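## 6. Running the open-day towel demonstration

Two arms, one table, one cloth. Visitors will ask for it more often than anything else on the tour, including the coffee.

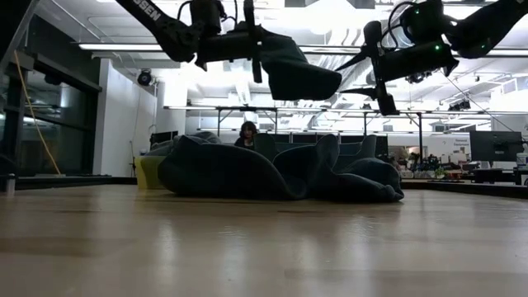

Fanni Pintér asks that whoever runs this section read all of it before the doors open, and points out that last time the cautions were discovered at the end, by someone who had already needed them. She would also like the word "autonomous" kept out of the introduction until after step 9, when there will be something to attach it to.

The section covers the folding demonstration on the Fenus two-arm station. For the conveyor demonstration next door, see section 7. For the Arkari cart, see section 8, and allow yourself a long lunch first.

### 6.1 Before you start

You will need:

- the station, powered down, with both arms parked
- one demonstration cloth, dark, plus one spare
- the bin for the cloths
- the laminated visitor card
- a second person to face the audience

The second person matters. Whoever is watching the arms can't also be answering a question about whether the arms can iron. They can't. Say so early and you'll save everyone some time.

Use a dark cloth. The thin white ones from the Canpolat order are fine for drying cups, but the software was tuned on thicker fabric and treats a thin one as an optical illusion.

**Note:** The visitor card lists a folding time of 90 seconds. It was measured in February, with no audience, on a cloth that had already been ironed flat. Don't read the number aloud.

### 6.2 Setting up the table

1. Clear the table completely. Cups, badges, brochures and phones all count as objects, and the software will try to fold around them or, on one occasion, with them.
2. Wipe the tabletop and let it dry. A damp patch makes the cloth stick at one corner, and the arms will then pull against the table with great patience.
3. Check that visitors are kept behind the floor tape. The arms reach farther than people expect, mostly because people judge by where the arms are parked.
4. Drop the cloth in the middle of the table. Drop it from elbow height and leave it as it falls. Don't straighten it, pat it or tuck in the corner that is bothering you.
5. Put the spare in the bin, and put the bin where the second person can get at it without leaning across the table.

**Note:** Visitors often suspect the cloth has been arranged. Let one of them drop it. Choose an adult. Children throw it, and then want it back.

### 6.3 Starting the arms

6. Switch on the controller and wait for the start-up check to finish. It takes as long as it takes. Pressing the button again starts the check over, and so does pressing it a third time.
7. Say "arms moving" out loud, in a voice meant for the room. Do this even if the room is only Kálmán Juhász eating a sandwich.
8. Bring both arms to the ready position from the menu. They should come in above the cloth and stop there. If one arrives well ahead of the other, park both and repeat. If it happens twice, go to 6.5.
9. Select **Fold - demo**, confirm the speed is set to Low, and press Start.

> **CAUTION**
> Stay clear of the table from step 7 until both arms are parked again. This includes reaching in to "help" with a fold. The arms stop on contact, but they don't stop in advance.

> **CAUTION**
> Don't choose **Fold - test**. It runs at full speed and skips the pauses. It's impressive, and it will empty the front row.

### 6.4 What the audience can expect

The first stage is the slow one. The arms pick at the cloth, lift it, put it down and pick again until they have two corners they believe in. To a visitor this looks like indecision, and that's a fair reading. The second person should talk through it.

Things worth saying during the first stage:

- The cloth lands differently every time, so there is no fixed set of movements to replay.
- Soft things are hard for robots. A box keeps its shape when you pick it up.
- In our trial log the station has attempted 646 folds, and 131 of them had to be stopped by hand. Give both numbers. The second gets more interest than the first, and it's the one the school groups write down.

Once the corners are found, the rest goes quickly, so stop talking and let people look. The cloth is folded in half, turned, and folded in half again. The arms then back off and the screen shows **Done**. It shows **Done** whatever the cloth looks like, so glance at the table before you invite applause.

Allow up to three attempts per group. After the third, thank everyone and send them toward the Flurkumitz stand, where a machine sorts bottle caps and has never once been unsure about it.

### 6.5 When it goes wrong

| What happens | What to do |
|---|---|
| The arms hold the cloth up and wait | Give them a slow count of 14. If there's no movement, press Pause, then Resume. |
| One arm lets go and the other carries on | Press Pause. Park both arms. Drop the cloth again. |
| The cloth goes over the edge of the table | Press Pause and park both arms before anyone picks it up, including you. |
| The fold is neat but inside out | Say nothing. |
| The screen shows **Cloth not found** and the cloth is in plain view | Check the room lighting, then swap in the spare. |
| An arm makes a noise it didn't make this morning | Press the red stop button. The demonstration is over for the day. Call Kálmán. |

**Note:** The red stop button cuts power to both arms, and bringing them back takes nearly a whole tour group's patience. Use it without hesitation for anything involving a person. For anything involving only a towel, Pause will do.

### 6.6 Closing down

10. Park both arms from the menu and wait until the screen shows **Parked**.
11. Switch off the controller.
12. Return both cloths to the bin. Visitors have been known to keep one.
13. Write the day's attempts and stops in the log, including the ones you think shouldn't count. Kálmán goes through it before the next open day and will ask.
14. Put the visitor card back in the drawer, face down, so the folding time can't be read from the doorway.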